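4. Table Set-Up and the Button Task

This section is for student teams using the practice table in the Dredton robotics club room. Complete Section 3 (arm power-up and homing) before you start. Allow 31 minutes for a first set-up.

4.1 Before you begin

The arm must be parked and the drive power off while anyone is placing parts on the table. One team member stays at the operator station the whole time. The other members place the parts and call out when their hands are clear.

CAUTION: Do not reach over the mat while the arm is enabled, even if it is not moving. A paused program can resume from the operator station.

4.2 Placing the control box

1. Lay the blue-gray mat in the middle of the table and press it flat.
2. Set the control box on the mat with the buttons facing up. The selector knob goes at the far end from the arm and the red button at the near end.
3. Turn the box so it sits at a diagonal to the table. The Vollavska rules allow any angle, but the sample program in Appendix B was taught with the box turned this way.
4. Set the button panel upright on the left side of the table, with the red emergency-style button at the top.
5. Put the blue bin between the panel and the box. The two black gears go in the bin.
6. Return to the operator station and enable the arm at low speed.
7. Jog the gripper to the end of the box below the red button and close it slowly.

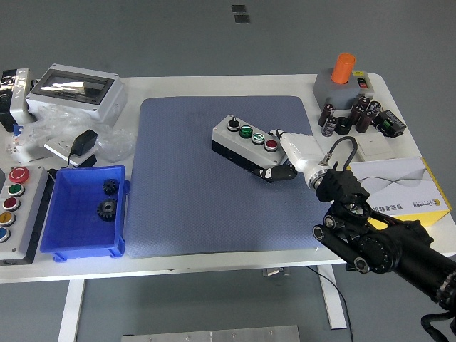 Figure 4-1. Gripper closed on the red-button end of the control box.

8. Check that the box has not shifted on the mat. If it has, open the gripper, move the arm back to park, disable it, and straighten the box by hand.
9. Save the position as BOX_END. The name is case sensitive.

Note: The red button on the upright panel is a task prop. It is not wired to the arm. To stop the arm, use the stop switch at the operator station.

4.3 Items around the mat

The remaining parts belong to later tasks and may stay on the table during this one. Keep them off the mat. Teams are scored on the control box only, but a part knocked to the floor costs 5 points.

Loose cords should be moved back from the path of the arm. Plastic bags can stay under parts at the back of the table if they do not reach the mat.

4.4 Changing to the hand

The button task may be run with the gripper or with the five-finger hand. Teams that choose the hand should follow the Petrenko mounting sheet and then return to this page.

1. Park and disable the arm.
2. Remove the gripper and store it in its case.
3. Fit the hand to the wrist and tighten the ring. Leave enough slack in the cable for a full turn of the wrist.
4. Enable the arm at low speed and load the profile IRNOV_HAND.
5. Bring the hand over the control box with the four fingers extended, clear of the buttons.
6. Bend the thumb down toward the red button.

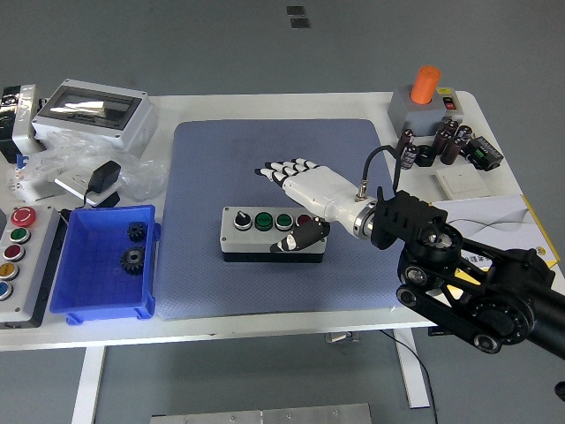

7. Lower the arm in small steps until the thumb touches the button, then save the position as RED_TOUCH.
8. Raise the arm and repeat for each green button. Save these as GREEN_1 and GREEN_2, counting from the selector.

CAUTION: Never press a button by driving the whole arm down at full speed. The thumb joint is rated for 3,000 presses at low speed and the club has one spare.

4.5 If the press does not register

Open the log and look for error 83. It means the thumb stopped before it reached the saved depth. Re-teach the position one step lower and try again. If the error comes back, check that the ring at the wrist is tight.

If there is no error and the press still does not register, the box has probably moved. Go back to step 8 in 4.2 and save all of the positions again.

Report damaged parts to Hélène Caron before the next team takes the table. Write the team name and the last saved position in the log book, park the arm, and continue with Section 5.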